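My telly nights, sorted (more or less)

I watch far too many series, and I've stopped pretending I don't. Helmi got me hooked on Lill back in April, three seasons of people glaring at each other across a harbour, and since then most evenings have been me, the sofa and a bowl of something. So I've picked up a few household tricks for proper binge-watching!

Popcorn first. Put three kernels in the pan with the oil and the lid on, and when they pop, tip in the rest. Take it off the heat for half a minute, then back on. Salt it while it's hot (fine salt, the chunky stuff just slides to the bottom).

Subtitles next. I watch a lot of Finnish drama, and if the lamp is behind you it'll shine right on the words. Move it beside the screen, low down. I spent the whole first season of Bramolen squinting before I worked that out.

Dusty screen? Switch it off, let it cool and use a dry microfibre cloth. No window spray, please.

Tea on the sofa arm: cold water and a clean cloth, dab from the outside in. Syafiqah swears by a drop of washing-up liquid too, and her sofa is cream, so I listen to her.

And keep a dull job for the episodes that drag. I do my ironing pile during recaps, or pair up socks, or fold whatever's come off the airer. I got through 12 episodes of Futeline that way and the finale was rubbish, but the cupboard looked lovely.

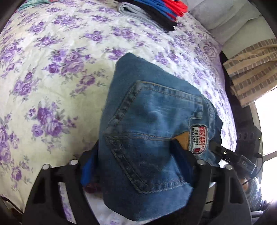 Jeans, folded, back pockets up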